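Bin day at Braline

February, a bit past six in the morning. Cold start, coffee from the machine, gloves still stiff from yesterday. 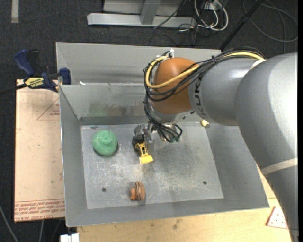 My sister asked on the phone last night why a bin needs any attention at all, when it only holds things until they go somewhere else. I said that was a fair question and then talked for ten minutes.

The grey bin in cell two has been on my list since before the holidays. It is plain sheet metal with tall sloping walls, and the slope is meant to bring parts down to the flat bottom. The bottom is where the wear shows. It is fine scratches all over, with whitish scuffs between them, and it is lighter than the walls now. There is a brownish smudge on the inside of the rear wall too. I put that one in the notebook as "smudge, brown, unknown" and left the rest of the line blank.

First job was the scrap on the ledge, up at the left end of the rear panel. Small and white. I picked it off before I did anything else and put it in my pocket, and I forgot about it until lunch, when it had gone to crumbs.

Then the wipe down. I use the Skallari cleaner, the one in the flat can, and a cotton rag. Rear panel first, then the side walls, then the floor. The panel came up fine. The smudge got lighter and stopped there. I gave it a second go and left it for 45 minutes with a wet rag over it — no change that I could see. It may be a stain in the metal by now.

The two round holes in the floor, one near each of the lower corners, I cleaned with a wooden stick. I have never seen a drawing for this bin, so I don't know if they are for bolts or for draining. Kovačević made it, and their office told me they would look for the sheet. That was in November.

I checked the order book while the floor dried. We put 1,752 parts through cell two last month and sent back 133 for marks. I would like to say the scuffed floor is the cause, but plenty of those parts arrive marked. A liner would settle it. Birurura sells a rubber one cut to size, minimum order 100, and we have one bin. I wrote to ask if they would do a single piece.

Finished before nine. Sheet signed, rag in the oily waste, can back on the shelf with the lid on properly this time. In the afternoon I swept under the racks and found a good tape measure.

Tomorrow the smudge again, with something stronger if the stores have it. I also need new gloves.

Comments (3)

gritpad: Try a grey nylon pad on the brown patch, very light, same direction as the scratches. Don't use steel wool.

Oslo_bench: We gave up on liners. Bits get under them and then you have two things to clean.

marten77: Did they ever send the drawing?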